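4.2 Simulated Kitchen Tasks

We evaluate the proposed method, Prakex, on a set of tabletop kitchen tasks in simulation. All tasks share one arm with a two-finger parallel gripper, one workspace, and one control interface. The policy receives a single image from a wrist-mounted camera, the joint positions, and a short text instruction. It outputs a chunk of end-effector displacements and a gripper command. No depth channel is used, and object poses are never given to the policy at test time.

The wrist view was chosen because it makes the estimation problem harder in a way that matters for contact. Large objects are often only partly inside the view, so their centers have to be inferred from a short arc of rim or a single corner. Small objects may be overlapped by larger ones. The fingers themselves take up part of the image and hide the surface directly between them and the housing. A policy that relies on full object outlines will tend to fail under these conditions, and our early trials with an outline-based encoder confirmed this.

Training data were collected by scripted experts and filtered for success, leaving 735 demonstrations across all tasks. Each demonstration starts from a random arrangement of the movable objects, with the stove fixed in place. Arrangements in which two movable objects interpenetrate are rejected before the episode begins — contact between objects is allowed. We did not remove arrangements with heavy visual overlap, and we did not balance the data by degree of overlap.

Figure 3 gives one wrist observation from the bowl placement task. The target is the small silver bowl. Its left side is partly covered in the image by the rim of the larger green bowl, while its right and lower edges stand out clearly from the countertop. Both bowls also have uneven, textured shading, so intensity edges inside a bowl can compete with the true rim. The burner and its knob provide stable reference points when they are in view.
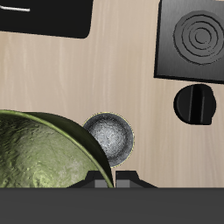
Figure 3. Rendered wrist-camera observation for bowl placement. The silver bowl (target) lies just beyond the fingertips and is partly overlapped by the green bowl. The burner plate and control knob are at right.

For each observation, the rim encoder predicts a set of candidate boundary points together with a confidence for each point. Points that fall on an overlapping object receive low confidence and contribute little to the grasp estimate. A grasp is then proposed at the part of the rim where the summed confidence is highest, subject to a clearance test on both fingers. In the case of Figure 3, this procedure favors the exposed side of the silver bowl over the side next to the green rim. The clearance test uses a fixed finger model and needs no training.

We compare against two baselines. The first, Cudum, is a behavior cloning policy with the same image backbone but no rim encoder. The second, Gritance, predicts a grasp point directly from the image and passes it to a motion planner. Both were trained on the same demonstrations, with the same image augmentation and the same number of gradient steps. Learning rates were tuned separately for each method on a held-out set of arrangements.

Each method was tested on 101 unseen arrangements per task, using 3 random seeds for training. An episode counts as a success if the target is fully supported by the goal surface when the time limit is reached and the gripper is open. Episodes in which any other object is pushed off the countertop count as failures, even if the target is placed correctly.

On bowl placement, Prakex improved the mean success rate over Cudum by 23 percentage points. The difference was largest on arrangements where part of the target rim was hidden. With the target fully exposed, the two methods performed similarly, and the spread between seeds was larger than the gap between the means. Gritance did well on isolated objects but often chose grasp points on the wrong bowl when two rims crossed in the image.

Most remaining failures of Prakex came from late contact. The initial grasp estimate was acceptable, but one finger touched the neighboring bowl during the final descent and shifted both objects. Re-estimating the grasp at every step reduced these failures at the cost of slower motion. We keep the fixed-interval version as the default and report the per-step version in the appendix, following the timing protocol of Odukoya and Thomas.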